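Moving a hundred years of parish records out of the damp

Morven Laing started with the wet ones. When she took on the archive at Stesska, the registers were kept in a ground-floor store with one small window, and six of the volumes on the bottom shelf had swollen so much they would not close.

"You could smell it from the corridor," she says. "I put blotting paper between the pages and changed it every morning. It's slow work and you can't hurry it with a heater."

The collection runs to 937 items, mostly bound registers, with a few boxes of letters and the account books of the Aydoğan family, who ran the mill. Laing had no full list when she began. The old card index stopped at the letter P, and some of the cards referred to shelves that had since been taken out.

Her first job was to write a new list by hand, shelf by shelf, before anything was moved. She still thinks that was the right order. "If you move first and list later, you lose the way things were kept together. Sometimes that's the only clue to who they belonged to."

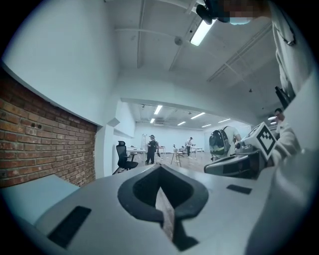
The new store is upstairs and faces north. Shobha Annamalai, who trained as a bookbinder and now works with Laing two days a week, chose the shelving and ordered 140 archive boxes in three sizes. The largest registers lie flat, never more than two deep.

Annamalai repairs only what has to be repaired. "A loose board can be tied on with cotton tape," she says. "People expect me to rebind everything. Mostly I clean it, tie it and leave it alone."

Readers can see the registers by appointment from September. Pencils only, and bags are left at the door. The mill accounts will take longer – the ink on the early pages is flaking, and Laing wants them copied before they are handled again.

She has had one request already, from a man in Pallia looking for his great-grandmother's baptism. She found it in the second volume she opened and posted him a copy.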